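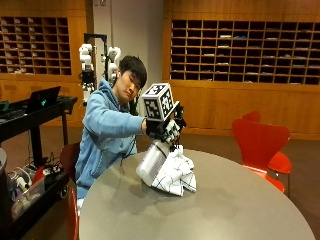
2022년 8월 2일, 공용공간 관리 실습, 둘째 묶음: 원탁 닦기 (분무기 + 행주)

담당 Bevan Kingi. 유인물 정리는 Saskia Pearce가 하던 걸 이어받아 급히 씀. 빠진 데 있으면 여백에 적어서 돌려줄 것.

지난 묶음(바닥, 쓰레기통)에서 못 한 것 먼저:
- 걸레용 양동이랑 행주용 양동이 섞지 말 것. Flarkent 건물 싱크대 밑에 둘 다 있음. 뚜껑에 글씨 써 있음.
- 장갑 치수표는 다음에.

## 1. 준비물

- 분무기. 반투명 통이면 남은 양이 보여서 편함
- 면 행주 2장. 한 장은 닦기용, 한 장은 마무리용
- 희석액 (비율은 2번)
- 플라스틱 스크레이퍼. 껌, 스티커 자국용. 금속은 금지

행주는 무늬 있는 거든 흰 거든 상관없음. 다만 새 행주는 한 번 빨아서 쓸 것. 풀기가 남아 있으면 물을 안 먹고 그냥 밀려다님. 지난 학기에 Volkan Oral 조가 이걸로 시간 다 썼음.

종이타월 쓰면 안 되냐는 사람 꼭 있는데, 급할 때 쏟은 거 흡수하는 용도로만. 상판 전체를 종이로 닦으면 보푸라기 남음.

## 2. 희석

우리 수업에서 쓰는 건 Bright 중성 원액.

물 250 ml + 원액 10 ml. 물 먼저, 원액 나중. 반대로 하면 거품이 목까지 차서 헤드를 못 끼움. 뚜껑 닫고 천천히 뒤집어 섞기, 흔들지 말기.

라벨:
1. 내용물 이름
2. 희석 비율
3. 만든 날
4. 만든 사람 이름

라벨은 통 몸통에. 헤드에 붙이면 헤드 바꿀 때 같이 없어짐. 만든 지 7일 지나면 버리고 통 헹굼. 아까워도 버림. 남은 것에 새로 부어서 채우는 것도 안 됨 (날짜가 의미없어짐).

라벨 없는 통은 내용물을 안다고 생각해도 쓰지 않음. 냄새 맡아서 확인 금지. 담당자한테 가져올 것.

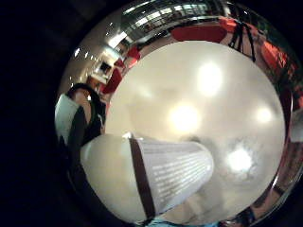 **질문.** 세제를 상판에 바로 뿌리나, 행주에 뿌리나?

**답.** 보통은 행주에 뿌린다. 노트북이나 종이가 올라와 있는 탁자, 옆에 사람이 앉아 있는 탁자는 무조건 행주. 말라붙은 얼룩만 상판에 직접 뿌리고, 뿌린 다음 잠깐 불렸다가 닦는다.

덧붙임: 노즐 방향. 쥐기 전에 눈으로 확인. 잠금 있는 헤드는 OFF로 돌려놓고 운반함. 첫 발은 안쪽에 공기가 차서 안 나올 때가 많은데 그렇다고 얼굴 쪽으로 돌려서 들여다보지 말기!

## 3. 행주 접기

뭉쳐서 쥐고 닦으면 닿는 면이 들쭉날쭉해서 줄이 생김. 반으로 접고 또 반. 손바닥 크기. 한 면이 더러워지면 뒤집고, 다 쓰면 펼쳐서 안쪽 깨끗한 면으로 다시 접음. 다 쓴 행주는 탁자 위에 두지 말고 바로 수거통.

젖은 정도: 꽉 짜서 물이 안 떨어지는 정도. 분무기를 같이 쓰니까 행주는 생각보다 덜 젖어 있어도 됨.

접는 연습은 마른 행주로 먼저 해 볼것. 손에 익으면 안 보고도 됨. Viktória Illés 방식은 세 번 접어 두껍게 쥐는 건데, 손 작은 사람은 이게 더 잘 맞을 수도. 시험에서는 둘 다 인정.

## 4. 닦는 순서 (원탁)

네모 탁자는 먼 쪽에서 몸 쪽으로 지그재그. 원탁은 모서리가 없어서 기준을 못 잡고 같은 데만 계속 닦는 경우가 많음. 그래서:

1. 물건 치우기. 남의 물건이면 물어보고. 주인이 없으면 옆 의자 위로
2. 마른 부스러기부터. 손으로 쓸지 말고 접은 행주로 한쪽에 모아서 집어냄
3. 테두리 한 바퀴. 가장자리 둥근 면까지. 손때는 거의 다 여기
4. 바깥에서 안쪽으로, 겹치게. 행주 폭의 반쯤 겹침
5. 반대편은 팔 뻗지 말고 돌아가서
6. 마른 행주로 마무리, 같은 순서

5번 중요. 큰 원탁은 앉은 자리에서 반대편까지 안 닿음. 억지로 뻗으면 옷 앞자락이 방금 닦은 데를 다시 쓸고 지나감. 배에 힘 들어가고 허리도 아픔. 긴팔이면 소매를 걷을 것, 젖은 소매로 하루 종일 찝찝함.

앉아서 해도 되냐고들 묻는데 됨. 가까운 쪽 절반은 앉아서 해도 결과가 같음. 나머지 절반은 일어나서.

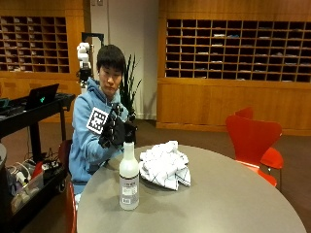
분무 거리는 한 뼘. 너무 가까우면 한 점에 고이고, 너무 멀면 반은 공기 중으로 날아감. 방아쇠는 끝까지 당겼다가 끝까지 놓기. 반만 당기면 안개가 아니라 물줄기로 나옴. 통을 눕혀서 쏘면 관이 액에 안 잠겨서 헛방. 많이 남아 있을 땐 괜찮은데 바닥 가까우면 세워서.

쓰고 나면 세워 둘 자리를 정해 둠. 탁자 한가운데 X, 가장자리 끝 X. 소매에 걸려서 넘어감. 닦는 방향 반대쪽, 가장자리에서 한 뼘 안쪽이 무난함. 자리 옮길 때 분무기부터 옮기고 그다음 닦기.

의자도 같이 봄:
- 매끈한 성형 의자: 등받이 윗단(손 닿는 곳) → 등판 → 앉는 면 → 앞단. 광택 있는 건 마른 행주 마무리 안 하면 물자국 그대로 보임
- 천 의자: 이번 범위 아님. 분무 금지
- 다리: 한 주에 한 번만. 매번 안 해도 됨

화분은 관리 대상 아님. 잎에 세제 튀지 않게 등지고 뿌리거나 행주에 뿌려서 쓰기. 이건 Palesa Nel이 담당하니 물 주는 것도 건드리지 말 것.

## 5. 자주 틀리는 것

| 문제 | 원인 | 고치는 법 |
|---|---|---|
| 줄 자국 | 세제 과다, 뭉친 행주 | 물행주로 한 번 더, 접어서 |
| 끈적임 | 원액 많이 넣음 | 버리고 다시 만들기 |
| 보푸라기 | 종이타월, 낡은 행주 | 행주 교체 |
| 둥근 얼룩 | 젖은 통 바닥 | 통 밑 먼저 닦고 세우기 |
| 분무 안 됨 | 관이 빠짐, 노즐 잠김 | 헤드 열어서 관 확인 |

둥근 얼룩은 진짜 자주 나옴. 본인이 세워 둔 분무기 자국을 본인이 못 보고 감. 자리 뜨기 전에 몸을 낮춰서 비스듬히 볼 것. 정면에서는 안 보이고 조명이 비칠 때만 보임. 자국 찾으면 물행주, 그다음 마른 행주. 세제 더 뿌리면 자국만 커짐.

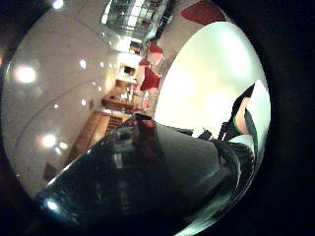
노즐이 막혔을 때: 헤드만 분리해서 따뜻한 물에 담갔다가 맹물로 여러번 쏨. 핀으로 찌르면 구멍이 벌어져서 분사 모양 망가짐. 그래도 안되면 헤드 교체, 여분은 Rambridge 창고 선반. 통까지 버리지 말 것. 나사산이 다른 헤드가 섞여 있으니 끼워보고 새는지 확인하고 가져오기.

통 세척은 헤드 빼고 물 반쯤 채워 흔들고 비우기, 맑아질 때까지. 뒤집어서 말림. 덜 마른 통에 새로 타면 비율 틀어짐.

## 6. 정리

- 행주: 찬물 헹굼 → 세탁 바구니. 바닥 걸레랑 따로
- 분무기: 잠그고 선반에 세워 보관. 햇빛 드는 창가 말고
- 의자: 등받이가 탁자 쪽을 막지 않게, 통로 쪽 먼저 비움
- 기록지: 이름, 탁자, 새로 만든 희석액 있으면 만든 날

바닥에 튄 세제는 그냥 두지 말고 닦고 나오기. 미끄러움. 마지막에 나오는 조가 한 번 더 확인.

## 과제

각자 원탁 하나 골라서 순서 그대로 해 보고 반 쪽 적어 올 것. 적을 내용: 어느 쪽에서 시작했는지, 행주 몇 면을 썼는지, 몸 낮춰 봤을 때 뭐가 남아 있었는지. 사진은 안 내도 됨. 순서를 바꿔 해 본 사람은 바꾼 순서도 적기.

다음 묶음은 유리문이랑 거울, 9월에 이어서 함. Trudach 스퀴지 쓸 거니까 설명서 미리 읽어 오기. 손잡이 조립하는 쪽만 읽으면 됨. 행주는 각자 빤 것으로 가져오고, 장갑 치수는 나갈 때 앞 종이에 적고 갈 것.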